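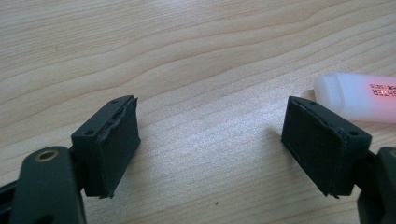
Number porting is the move of your existing phone number from another carrier to Doltomitz. It applies to mobile and home numbers, and you don't need to visit a store. Lay your phone and your last bill on a flat surface with decent light, a wooden tabletop for instance, before you start, as you will be copying an account number from one to the other.

**How long does it take?**

Most mobile numbers move within 3 hours. Home numbers take longer, and we text you the date once it is set.

**Should I cancel my old plan first?**

No. Canceling releases the number and we may not be able to get it back. The old plan closes when the port goes through.

**What does it cost?**

Nothing for personal accounts. Business accounts with more than 40 lines are handled by our Trivero office – ask for Sylvain Jacquet.

**My request was rejected. Why?**

Usually the account number or the ZIP code doesn't match the old carrier's records. Correct it in the app and send it again. Prepaid customers also need a transfer PIN.

**Will I get calls during the move?**

You may get calls on the old SIM and texts on the new one for a short while. Keep both phones on if you can.

**Can I port a number from Pledanwood?**

Yes, mobile numbers only. Home numbers there can't be moved until February.

Last updated 12/12/2019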